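Letter-block station: gallery

Skenier is a two-arm table set-up used at Lornberg for collecting examples of small pick-and-place work. The letter-block task was added in July. An operator guides both arms through the spelling of a short word in a wooden tray, and the recording goes into the set used to train the next version of the policy. The pages on cable handling and sorting are kept separately.

The target word for this series is "robot". Starting positions of the blocks and the tray are changed by hand between runs. An episode is stopped after 30 seconds if no block has moved, and the operator marks it as idle.

1. Overview
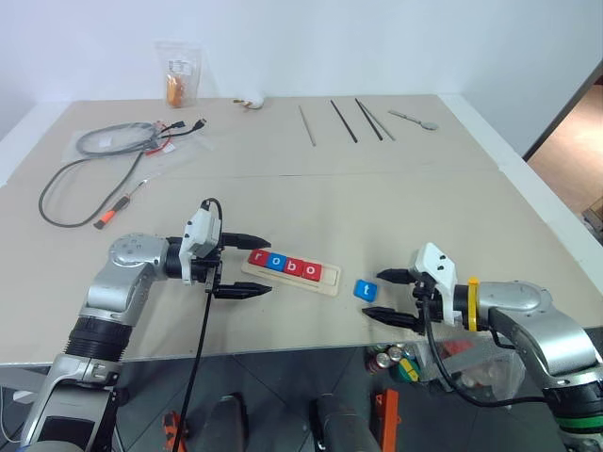 Joint positions and gripper opening are stored for both arms together with the video streams. The overview stream is used mainly for deciding which arm should act. In earlier training runs the policy had a habit of sending both arms to the same block, and more episodes with a block lying close to one side reduced this. Episodes in which the operator changes arms part way through are kept, provided that the first arm is clear of the tray before the second one moves in.

The bench is not cleared between tasks. Tools, bags and leads are left where they happen to be, and their positions drift over the weeks. A policy trained on a bare table did poorly when anything else was on it - the cheapest remedy was to stop tidying.

2. Grasp

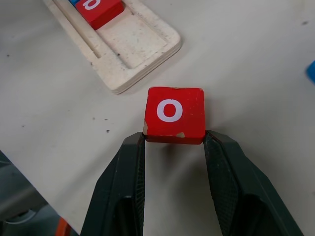

Blocks are gripped by two opposite sides. Force is limited in software, and the limit is the same for every operator. Worn blocks stay in use, chips included, and are replaced only when the letter can no longer be read. Repainting was tried on one set and dropped: the fresh paint was glossy enough to upset the exposure on the wrist stream.

Regrasps are labelled. If the operator puts a block down and takes it again at a better angle, both attempts remain in the episode, with a marker at the point of release. Firdevs Şimşekoğlu wrote the labelling rules and checks a share of each batch against them. Her most frequent correction is a marker placed too late, after the fingers have already begun to close again.

3. Approach to the tray

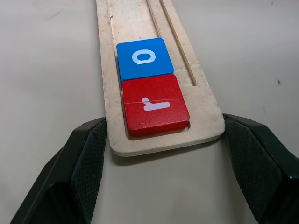
Letters are seen at any angle from the wrist, including upside down, so the stored label gives the letter and its rotation as two separate fields. Lowercase shapes cause the expected trouble. The pairs b/q and d/p cannot be told apart by shape once rotation is free, and the label is therefore taken from the episode plan and never from the image alone.

Operators are asked to pause with the fingers open before each approach. The pause may be short, but it should be visible in the joint data, where the Bultus segmentation script uses it to split an episode into steps. Without it the script tends to join two placements into one, and the episode has to be cut by hand.

Status of the series

706 episodes recorded, of which 600 have passed checking. The remainder are waiting for labels or have been set aside for a fault in one of the streams. Version 2 of the labelling rules applies to all of them; episodes labelled under the first version have been converted and carry a note in the header.

Requests for access to the recordings go to Şimşekoğlu at the Lornberg office.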